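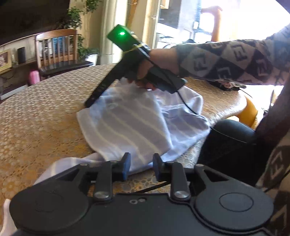
Gripper 4, fingers open, striped towel on the table. Green light on the other unit.

Home Search notebook Entries Parts Log in

March, 2:50 pm. Swapped the finger tips on 4 after the left one started creeping. Checked all four screws on the linkage arms; one took a quarter turn, and I'm not saying who fitted it (me). Cable rerouted under the right arm, where it can be pinched in a whole new place. Counter reads 1068. Next tip check at 1268, so 200 more closes. Lorena, the spare tips are in the Tinau box, under everything else.

Prastevance workshop notes | Contact Pendo Swai | Back to top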